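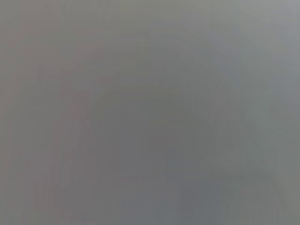

Nilville, March.

Visit report: domestic worker registry and training center, Nilville

Rasha Akl

The Nilville center is run by Rumuvance, which keeps the registry of household workers for the district and holds the written contracts between those workers and the families that employ them. I went in March at the invitation of the contracts office. The visit began at 8:30 a.m. at the intake desk and ended in the mediation room a little after 4 p.m. I did not see the night shelter, which is closed to visitors.

Intake

A worker who wants to register brings an identity document and one reference. The reference can come from a past employer, a neighbor or a teacher. Workers who have neither are given a provisional card valid for one season. The form asks for languages spoken, tasks the worker will do, tasks the worker will not do, and the farthest neighborhood she is willing to travel to. The "will not do" section was added two years ago. Staff told me it is now the part of the form employers ask to see first. Common entries are washing cars, care of large dogs, and heavy lifting for bedridden relatives.

The registry held 1608 active workers on the day I was there. Most do live-out work, by the day or by the half day. Live-in placements are handled at a separate counter with a longer form, including a floor sketch showing where the worker sleeps and whether the door has a lock she controls. A placement without a lock is not approved. I asked how often that happens and was told that it is a regular cause of delay but rarely of refusal - the employer usually fits a bolt.

Training

The basic course is 170 hours. It is split between household tasks, safety, child and elder care, and what the timetable calls "terms of work," meaning pay, hours and rest days. Laundry and ironing take up more of the schedule than I would have guessed. I sat in on a morning session on cleaning chemicals, given in two languages at once by an instructor who repeated each instruction before moving on. The main points were the separation of bleach and acid products, reading a label when the label is in a language you do not read, and what to say to an employer who has decanted something into a drinks bottle. The trainees practiced that last item aloud, in pairs. Several had clearly had the conversation before.

Cooking is optional. The center stopped requiring it after workers complained that a cooking certificate led employers to add meals to a cleaning job at the same pay. It is now recorded separately and carries its own rate.

Terms of work takes place in the afternoons, and attendance is weaker. The instructor put this down to the bus timetable. A trainee I spoke with on the stairs said that she knew what her rights were and would like a session on how to raise them without losing the job by the end of the week. I passed this on. The contracts office said such a session exists in draft.

Contracts

The standard contract is four pages. The first page is a grid: days, start time, end time, tasks, pay per day, pay date. The second covers leave and illness. The third covers damage to household goods, and it is the one that produces the most argument at signing. Under the current text, an employer may not deduct the cost of a broken item from wages without a signed statement from both sides. Older versions were silent on the matter, and deductions were common. The fourth page covers notice.

The archive holds 3941 signed contracts, including expired ones. Each is kept on paper and scanned. The scans are indexed by household, by worker and by neighborhood, so it is possible to see when one household has had a run of short placements. Rumuvance does not publish this, but counter staff can check it before making a new match, and they do.

A pilot in the Gezer neighborhood lets both sides confirm hours worked by text message at the end of the day. Pivmont, which supplies the messaging system, had an engineer on site. The problem he was working on was shared phones: a number may belong to the worker's brother or to a whole building, and a confirmation sent from it proves very little. A four-digit code has been tried. Workers tended to give the code to the employer when asked.

Mediation

The office logged 116 complaints in the past year. Late pay is the largest group, followed by tasks added after signing. Accusations of theft are a small group but take the most staff time, and the procedure is strict. The employer must put the accusation in writing, name the item, and attend in person. According to the mediator, many accusations are dropped at the first of those steps.

I observed part of one session with the consent of both parties. It concerned a rest day that had been moved four times in a month. It was settled with a fixed day and one day's extra pay. The employer asked that the word "servant" be left in the contract, as it had been in her mother's. The mediator said the form uses "worker" and that the form is printed.

Practical notes

Visits are by written request to the contracts office, with three weeks' notice. Recording is not permitted in intake or mediation. The number 6 bus stops at the gate. The canteen closes at 2 p.m., and there is nowhere else to eat nearby.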